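The Wavley Table Letter
Feb 9, 2018

What I've been up to in my own kitchen

Hello again, everybody! If you're new since the last letter, welcome, and if you came over from the Lalport neighborhood swap, double welcome (I still have your cake tin, whoever you are, it's the one with the dented lid).

I promised in October that I'd write about eating tables, and then I got sidetracked by the whole freezer thing, so this one is overdue. I've been in a clearing-up mood since New Year's and the table is where it all piles up at my place. Mail, keys, receipts, a screwdriver. By Friday I'm eating dinner on a patch the size of a placemat!

So I gave myself a rule. Only things we use for eating get to live on the table. It took me 2 evenings to sort out and I filled a whole grocery bag with stuff that belonged in other rooms. What's left is the cutlery holder, and I have to say I've gotten very fond of it.

It's a plain beige plastic one with two compartments and a matching tray base under it, and rows of oval holes across the front so the air can get in. I went back and forth between this and a pretty ceramic jar from Ondelard, but the jar was deep and narrow with no holes at all, and I know myself, I put chopsticks away damp. The plastic one won. The sticker with the barcode is still on the front, low down. I'll get to it when I get to it. (Warm water and cooking oil, I know, seven of you wrote in last time I mentioned a sticker.)

I used to keep spoons and chopsticks in a drawer, and every single meal somebody had to get up and rattle around for them. Now they stand in the middle and people just reach. The wooden chopsticks go mostly on one side in a big bunch, and the other side gets the overflow, a few dark ones and a spoon with a gray handle. Are they matched pairs? They are not. I bought a bundle of 50 at the Mägi market years ago and I've been fishing out odd ones ever since.

One thing I'd pass along is to lift the holder off its tray once a week and rinse both parts. You'd be surprised what collects in the bottom. I do mine on the same day I wipe down the tablecloth, which is the checkered gray and white one with the big stars on it, pink ones and a light blue one. It's cheerful and it hides crumbs like nothing else I've owned. I've had fancier cloths that I was scared to eat on, and what's the point of that?

The other half of the clear-up was the vegetables. They used to land on the table too, straight from the store, and sit there until I felt like dealing with them. Now the greens go on the white rolling cart behind the table, the one with the little flower cutouts, still in their bags, in between the tiers. I can see them from my chair, so they get cooked. The top basket is my landing spot for whatever I'm bringing in, and I try hard to have it cleared again by bedtime. Try! A black cloth has been hanging over the side of it all week and I keep walking past.

If you're shopping for a cart, measure your gap first and then measure it again. Mine rolls right out when I need to sweep back there, and I'd never go back to fixed shelves in a kitchen this small.

Send me your own tables, please, messy ones very much included. I read everything, even when I'm slow to write back. 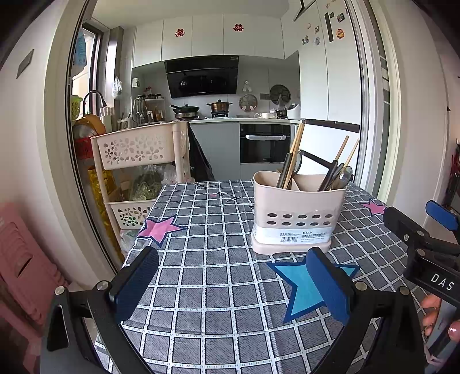
Coming up at the spring swap

We've got the hall again and there's room for 70 tables this time, so tell your friends. Bring kitchen things that are clean and in working order, and bring your own bags to carry your finds home. Doors open at 7 for anyone who's setting up. Coffee will be on!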